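How to Pack a Picnic Basket That Stays Level

I love a picnic, and I've finally worked out how to get a basket up the Ernwood trail without everything ending in a heap!

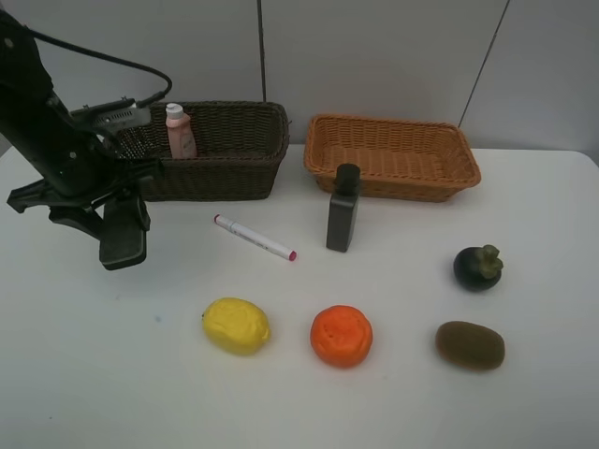
Start with weight. Jars, drinks and the cold pack go flat on the bottom, pushed toward the middle, so the basket doesn't tip when you pick it up by one handle. Fold a dish towel in half and lay it over them.

Next come the firm things – cheese, apples, boxed salads. Stand boxes on their short ends if they seal well. I fit 6 that way, with a cloth napkin tucked between each pair (no rattling, and you need napkins anyway).

Bread and soft fruit ride on top. Peaches in May are worth the trouble, but wrap each one.

Before you leave, lift the basket and walk to the door and back. If it leans, move one heavy jar and try again. Mine took 4 tries the first time!

Leave by 11 if you're heading for the meadow at Bronelley. The shady spots by the water go fast, and it's a lovely walk in.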